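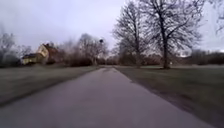 Page 11

Why does everybody in Dreltham take the long way? My walking habits project

I picked this topic because I was already annoyed by it. I live in Platside, my classes are across town in Vovside, and there are two decent ways to walk between them. One goes through the park. The other goes up past the Pasichnyk bakery and along the main road, and it's longer, noisier and has a hill in it. Guess which one is always full of people! I wanted to know why, and my instructor said fine, as long as I wrote down how I did it.

So, how I did it. I made a one-page survey with 11 questions (my first draft had way more and my roommate gave up halfway through it). I left copies at the library desk and the laundromat, and I put it online too. I also kept a walking diary through May, where I wrote down which way I went, how long it took, and what kind of mood I was in when I got there. The mood part was kind of a joke at first but I ended up using it more than the times.

The park route is 3015 steps from my front door to the main classroom building. I used the step counter on my phone for that, so take it with a grain of salt, because it also thinks I'm walking when I brush my teeth. I never got a good number for the road route. I kept stopping at the bakery.

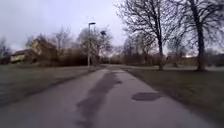

Which brings me to the first thing I learned from the surveys: people don't pick a route by distance, or at least not the way I figured they would. The most common answer to "why do you go this way?" was some version of "I get something on the way." Coffee, bread, mail, a kid from daycare. One person wrote "my sister's porch" and nothing else, and I've thought about that one a lot.

The second thing was habit. Plenty of people said they'd gone the same way since they moved here and had never tried the other one. I put a follow-up question on the back asking if they'd try it once and tell me how it went. I got 5 of those back. Most of them liked the change but said they'd probably go back to the old way, and one was mad at me about her shoes.

I had expected safety to be the big answer, especially after dark, and it did come up, mostly from people who get off work late. I should have asked about daytime and nighttime separately. That's a real hole in the survey and if I did it again I'd fix that before anything else. I'd also ask older people in person, since the online version hardly reached them.

My own diary was a little embarrassing. I started this whole thing sure that I was a park person, and then I added up my pages and I'd taken the road more than half the time! My moods were better on the road days too, though I can't really separate that from the cinnamon rolls.

For the class presentation I'm cutting the history section and keeping the map. The blank survey is in Appendix B, and the typed-up answers come after it.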